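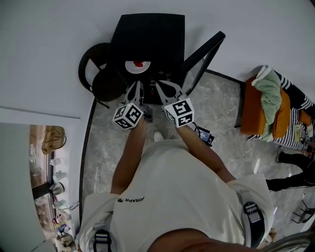 L'assiette blanche sur la table noire, une touche de rouge au milieu.

Dresser une assiette simple sur une table sombre

Par Vija Grigaitė — 18 février
12 commentaires — 47 partages

Une table noire et mate met bien en valeur une assiette blanche, mais elle montre aussi la moindre miette et chaque trace de doigt. Il faut donc commencer par la table.

Passez un chiffon microfibre à peine humide, dans le sens de la longueur, puis un second chiffon sec. N'utilisez pas de produit lustrant : sur une surface mate, il laisse des auréoles. Laissez sécher 2 minutes avant de poser quoi que ce soit.

Essuyez ensuite l'assiette, dessous compris. Prenez-la ronde, unie, sans motif. Posez-la près du bord, du côté où l'on s'assied, à deux doigts de l'arête. Si elle est trop loin, on tend les bras pour manger et on tache ses manches.

Pour la couleur, un seul élément rouge suffit : un quartier de tomate, un morceau de poivron grillé, une cuillerée de betterave. Placez-le un peu au-dessus du centre — jamais contre le rebord, où il paraît oublié. Épongez-le d'abord sur du papier absorbant, sinon le jus coule sur le blanc.

Si vous devez le déplacer, soulevez-le franchement au lieu de le faire glisser. Une trace rouge s'enlève avec un coton-tige trempé dans de l'eau tiède.

Servez dans les 3 minutes pour un légume chaud. Un légume froid peut attendre, sous cloche.

Merike Kalniņš m'a demandé en janvier si la méthode marchait avec une nappe. Oui, à condition qu'elle soit unie et bien repassée — les plis se voient plus que le reste.

3000 lectures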